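4. The Kit in Use

4.1 What arrives in the box

The Plarkar hand-held collection kit is sold by Skokstead as a complete route from "person doing a chore" to "file a policy can learn from." We took the vendor at its word and ordered the standard package, which holds a pair of grippers, a head-worn unit, a charging tray, printed marker sheets and a setup booklet of 43 pages. The booklet devotes 9 of those pages to unpacking. Calibration gets one, and half of that is a drawing of a table.

Assembly was uneventful once we stopped following the booklet. The jaws ship unmated and have to be seated by hand, and the first click is a false one. There is a second click. Units stopped at the first click recorded happily and reported a jaw width that had little to do with the jaws, an error we found only when the replayed trajectories tried to close on thin air. All recordings made before this discovery were thrown out and are not counted below.

4.2 Collection at the Flurkville site

We ran the kit at the Flurkville site for one collection period in January, using household-style furniture and a fixed list of tasks: opening and closing cabinet doors, moving small items across a counter, and putting things back where they came from. Operators worked in the same room at the same time. Skokstead's sales material says this is fine, and for the most part it was - the markers of one operator were rarely mistaken for those of another, and the software flagged the cases where they were.

After filtering, the period produced 1053 usable episodes. A further 185 were rejected, most of them automatically. The rejection tool gives a reason code for each discarded episode, and the most common code is "OTHER."

Cabinets were the hardest item on the list. A door is large, close and often shiny, and it tends to fill the view of the very camera that is supposed to be working out where it is. Figure 3 gives a view from one gripper during work at a cabinet with translucent door panels and scrollwork handles. The second gripper, with its square marker on top, is in the operator's hand, its finger pointing toward the cabinet.
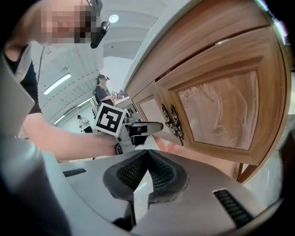

9 min read

Figure 3. Gripper-side view at the cabinet station. Another operator is at work in the background.

Two properties of this station deserve comment. First, reflective panels gave the tracker plenty of features to follow, many of which moved when the operator did. Drift was worst on slow approaches, which is unfortunate, as slow approaches are what the booklet recommends. Second, ornate handles of this type leave little agreement about where to grab them. Operators settled on personal habits within the first session and then defended them. We made no attempt to standardize the grasp, and the resulting variety is either a strength of the dataset or a nuisance, depending on which of our reviewers is asked.

The view itself is generous. The wide lens keeps the jaws in sight at the bottom of the image along with a good deal of the room, ceiling lights included. For policy training this is welcome. For privacy it is less so, and faces have to be obscured before release. The kit's software offers a blurring step under the menu heading "Beautify." We recommend that Skokstead rename it.

4.3 Comparison with Chu

We had previously used the Chu rig on the same task list. Chu is heavier, costs more and comes with a calibration procedure that works on the first try. Operators preferred Plarkar in every informal poll, chiefly on grounds of wrist comfort, and then asked for Chu back whenever Plarkar lost tracking. On counter tasks we saw no difference worth a table. On cabinets, Chu lost tracking less often, but its bulk made operators stand farther back and reach, so the recorded motions look like those of someone opening a door they do not trust.

4.4 Service and support

The package includes a support plan. We opened a ticket about the two clicks and received a courteous reply pointing us to the page of the booklet with the table on it. A later firmware release added a warning for unseated jaws - it appears after recording ends. We have since written our own check, which asks for a full open-and-close before each session and refuses to start without one. It is available with the rest of our scripts, and we would be glad to see the vendor adopt it.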